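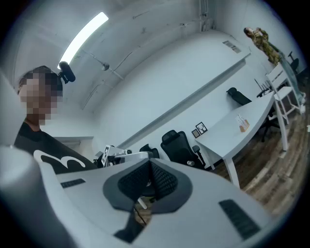

Figure 1. The hand-held gripper, seen from below, in the shared workshop. The dark grey housing sits at the centre of the white body and a thin cable hangs beneath it.

3.2 Building the gripper in a shared workshop

The second version of the gripper was built at Odach, a members' workshop with a few desks and one printer that everyone books in turn. We kept to tools that such a place already has. Alcides Queiroz drew the body and Érica Bittencourt did the wiring and the fitting. The shell weighs 670 g without the cable. It is made in 2 halves, which close over the centre housing and are held by screws from the inside, so that the hand never rests on a screw head.

Our first shell, which we call Bassey, cracked near the grip after 21 hours of use. We thickened the wall there and changed nothing else. The newer shell, Drollard, had done 77 hours by the end of August and had not cracked. Ribbed pads were added to the sides of the body because bare plastic became slippery in long sessions — two users had asked for this. Both pads are glued on and can be peeled off with a blunt knife.

The cable gave more trouble than the shell. In Bassey it left the body at the side and caught on chair backs when the user turned. In Drollard it leaves from underneath, which also made the inside easier to lay out. Users still need to keep a hand's width of slack, and we have not found a good way to fix this without a battery in the body. 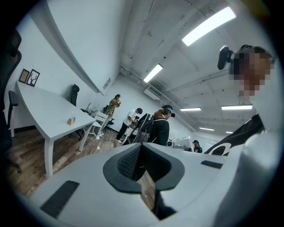 Can the shell be printed on an ordinary home printer?
Any home printer with a bed large enough for one half at a time will do, though the halves need light sanding where they meet.

Fitting takes one evening for a person who has done it before. The order matters: housing first, then cable, then pads. Parts lists for both versions are kept with the drawings under the project name Brultent, and the changes between them are marked on each sheet.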